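Parkirness drought update, since the reservoir figures came out this morning. Thread.

The Limau reservoir is at 20 percent of usable capacity. The district's own drought plan puts the trigger for outdoor water restrictions at 25, so that line was crossed a while back. The restrictions notice went out in May.

"Usable" matters in that sentence. The bottom layer of the lake sits under the lowest intake and can't be drawn without floating pumps. Older reports used total volume, so don't put the two series on one chart. I've seen it done twice this week.

Rainfall: the upper catchment gauge has recorded 12 millimeters since the start of the dry spell. Most of that fell in one evening and ran off hard ground. The inflow gauge barely moved.

Wells are the larger problem. There are 1,286 households on private wells in the Vustano valley, and none of them show up in the reservoir number. Shallow wells on the east side went first. The deeper ones on the Nomura road are still producing, with more sediment than usual.

The district is running 2 tanker routes, one up the valley and one along the Nomura road. The valley truck fills at the Limau treatment plant and leaves at 6 a.m. If the turnout is blocked it goes on to the next stop and does not come back the same day.

Tanker water is treated when it leaves the plant. What happens after that depends on the container. Use food-grade, with a lid, and rinse it before refilling. Old farm drums are not suitable whatever they were washed with.

Livestock water is a separate allocation and comes from the old quarry. It is untreated. The permit form is one page and the office wants the head count by species – horses and cattle go on different lines.

Blue containers and some steel.

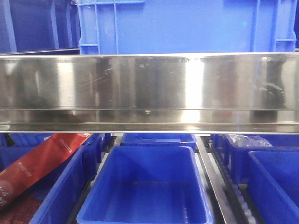
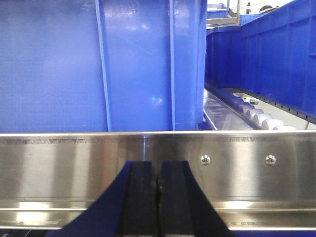
Question I keep getting: will one good storm end the restrictions?

A single storm won't do it. Under the plan, the reservoir has to stay above the trigger level for a full month before restrictions are lifted, and dry soil will take up much of the first rain before any of it reaches the lake. Wells in the valley will lag behind that again.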